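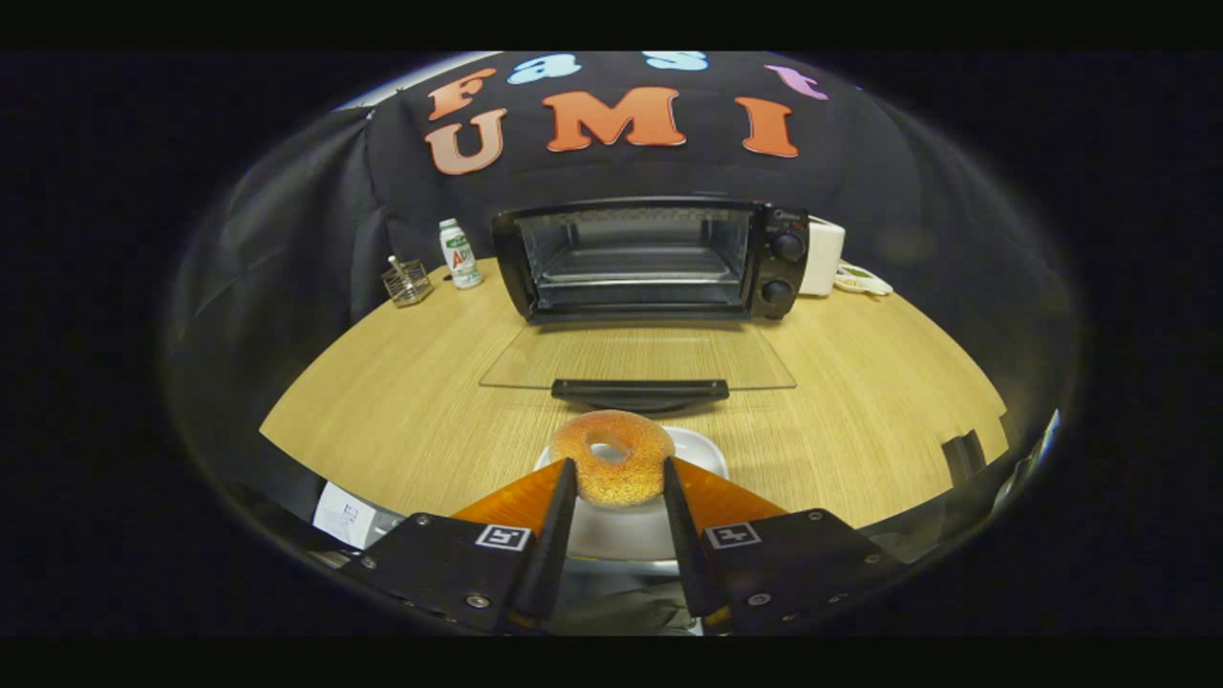

Toaster oven on the table, door open, Fast UMI backdrop behind it.

August, records notebook, Prendirville personnel files

Started at 8:30. Picking up from the last entry, where we had the leave ledgers sorted but not matched.

State of things this morning: 2758 service files in the set, all scanned, all with a file number typed in and checked by a second person. The posting histories are keyed for everyone. Transfer orders are keyed for the district staff and not yet for headquarters. The seniority list we were given is the old one, before the merger of the revenue and land offices, so it can't be used as the answer key. I keep having to say this in meetings, so I'm writing it here too.

Matching rule as of today

A posting line in the service file counts as matched if there is an order in the order books with the same person number, the same office, and a joining date no more than 30 days after the order date. Before, we had the window at two weeks and it threw out too many good ones. People sent to the hill offices often had leave or joining time in between. Hajnalka went through a stack of the rejects by hand and nearly all were plain joining time, properly sanctioned, with the slip in the file. So the window moves.

Lines outside the window go to the query pile with code L. Lines with no order at all go in with code N. Please don't invent new codes. I found an "X?" in the sheet and no one could tell me what it meant.

Officiating charge

This took most of the morning. When a deputy is asked to look after the post above while it's vacant, the old clerks wrote it three different ways: "officiating," "in charge," and "to look after current duties." For pay these are different. The first usually carried the higher pay, the second sometimes did, the third never did. The keying screen has a single tick box for "acting," so all three ended up the same.

Kálmán's view is that we should split the box and re-key from the scans. Kornél would rather pull the pay slips and work backward: if the pay went up, it was officiating. I don't like the second way. Pay fixation was late in a lot of these cases, in some by years, and arrears were booked under a separate head. We would be guessing the order from the payment, and the whole point of the exercise is to check the payment against the order.

Decision for now: split the box in three, add a text field for the exact words used, re-key only the lines already ticked "acting." Kálmán to change the screen. Kornél still thinks it's too slow. Noted.

Query pile, first batch

Pulled the first 35 from the N codes to see what kind of trouble we have before sending anything to the department. Sorted them on the table into groups.

The biggest group, 13 files, are postings from the year the order book for the second half is missing. We know it's missing, it's on the list from the handover. These aren't real queries. They need a separate code after all, so I take back part of what I wrote above: M for missing book. That's the last new one.

Next group, orders issued by telegram and confirmed later by letter. The letter is in the correspondence file, not the order book, so our match never sees it. Fermín knows those files from his time at Dudás and says the confirming letters were kept by subject and then by year, under "Establishment, general." He'll pull a few tomorrow and see how much work it is.

Then several where the person number is wrong by one digit. Easy to fix, but I want the fix logged in the change sheet with initials, same as always. The number as written in the file stays in the "as found" column.

Two are people with the same name in the same office in the same year. One of them has the other's increment certificate in his file. I put a slip in both and left the papers where they are. We don't move paper between files. If the department wants it moved they can write to us.

The rest I couldn't place. They look like postings that simply never had an order. It happens. The man turns up, the office is short, he signs the register and someone means to write the order later. Left as N.

Breaks in service

Géza asked what we do with gaps. A gap is any stretch where neither a posting nor a leave entry covers the dates. At present the sheet shows a gap in red and stops there. The department's side wants us to say whether the gap was later condoned, since it changes the qualifying service for pension.

We can record that an order condoning the gap exists, with its number and date. We should not say what the effect is. That's a rule question and it belongs to them. I drafted a line for the guide:

"Where an order treating the period as leave, duty or dies non is on file, enter the order number, the order date, and the words used. Leave blank if no such order is found. Do not work out the qualifying service."

Géza thinks "dies non" needs a note for the new keyers. Agreed. Short version: a day that is not counted as duty or as leave, and does not by itself break the service. He will put it in the glossary with the page reference to the department's manual.

Scans

The darker batch from the Jurside boxes is readable after all if you turn the contrast up. I had marked it for rescanning and have now taken the mark off. The carbon copies in the same boxes are a different matter. The lower third of the page is faint on most of them, and that's where the endorsement list sits, which tells you who got a copy. We don't key endorsements, so leave them. If someone later wants to prove an officer was sent a copy, they'll need the originals.

One file came back from Galtari with the pages in a different order than we sent it. Compared it with the scan, all pages there. Put it back in scan order and signed the movement sheet. Hajnalka will mention it to their clerk when she calls about the leave ledgers.

Small things

The date field still accepts the day and month swapped. Caught an August retirement that should have been in the spring. Kálmán has it on his list under the box change. Until then, read the date back out loud when keying in pairs.

Office names: use the name on the order, even if the office was renamed later. The table of old and new names is in the shared folder, and Fermín is the only one who edits it.

Initials on the change sheet, all of you. K.H. and K.S. are fine, a bare K is not.

Ran the match again at 4:15 with the wider window. Code L dropped by roughly half, N hardly moved, as expected with the missing book. No line that was matched yesterday came out unmatched. Saved the output next to the last one and did not overwrite it.

For tomorrow

Fermín: confirming letters, telegram orders, pull a few and time it.
Kálmán: acting box split in three, text field, date check.
Kornél: list of all lines now ticked "acting," sorted by office, so re-keying can start when the screen is ready.
Géza: glossary note, and circulate the line on gaps.
Hajnalka: leave ledgers, phone Galtari.
Me: recode the missing-book lines to M, then headquarters transfer orders, starting with the oldest volume. The spine is loose on that one, so it stays on the cradle and doesn't go through to the other room.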